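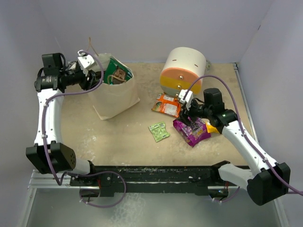

4. Planification et coût de l'équipement

4.1 Poste bimanuel

Le budget initial prévoyait deux postes à un seul bras. Après les essais de février, nous avons retenu un poste unique à deux bras, montés sur une même poutre devant le plateau. Ce choix réduit le nombre de structures à acheter, mais il double les besoins en pinces de rechange et en câbles. Le devis de Lurari, le moins élevé des offres reçues, s'établit à 1500 euros pour le châssis, le plateau et les parois. Les bras ont fait l'objet d'une commande séparée auprès de Strazds.
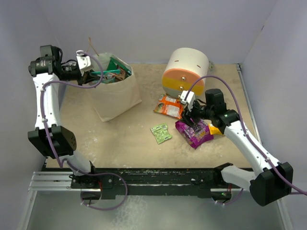

Figure 3. Poste à deux bras pendant la tâche de rangement : sac ouvert à gauche, petit meuble à trois tiroirs au fond, sachets sur le plateau.

La tâche de référence porte sur des emballages souples du commerce. Leur prix unitaire est faible, mais ils se froissent et doivent être remplacés au cours d'une campagne. Nous les inscrivons donc en consommables, sur la même ligne que les sacs. Pour une campagne complète, cette ligne atteint 122 euros.

4.2 Caméras et pinces

La vue fixe ne suffit pas pour annoter les prises, car les doigts masquent souvent le bord du sachet. Une caméra de poignet a été prévue pour chaque bras.
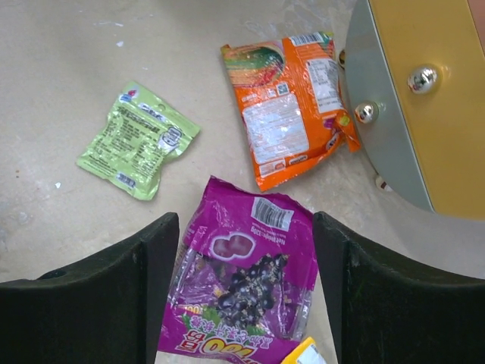 Le coût de ces caméras reste modeste par rapport à celui des bras. Le poste le plus sous-estimé dans la première version du budget était l'éclairage : les films plastiques brillants produisent des reflets qui gênent la lecture des étiquettes. S. Minhas et L. Ristić ont comparé plusieurs diffuseurs, et le modèle Skindo a été inscrit au budget révisé. Avec les caméras, leurs supports et le câblage, l'ensemble revient à 1070 euros.

Les doigts des pinces sont traités comme des pièces d'usure. Leur revêtement se raye au contact du plateau, et nous recommandons de commander trois paires d'avance par bras. Le délai de livraison compte ici davantage que le prix, puisqu'une paire manquante immobilise tout le poste.
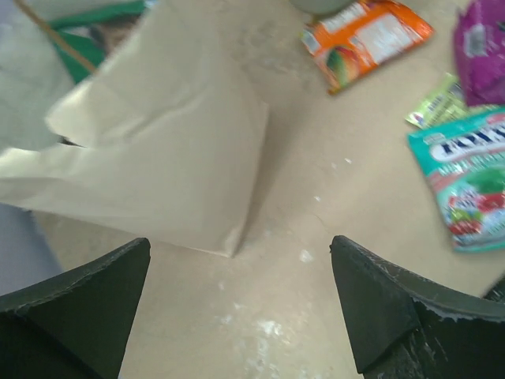
4.3 Calendrier des achats

Les commandes ont été réparties en deux tranches. La première couvre le châssis, les bras et les caméras ; la seconde, les consommables et les pièces d'usure, dont les quantités sont fixées après la première campagne. A. Mateos tient le registre des remplacements dans l'outil Zera, qui sert de base à la révision annuelle du budget.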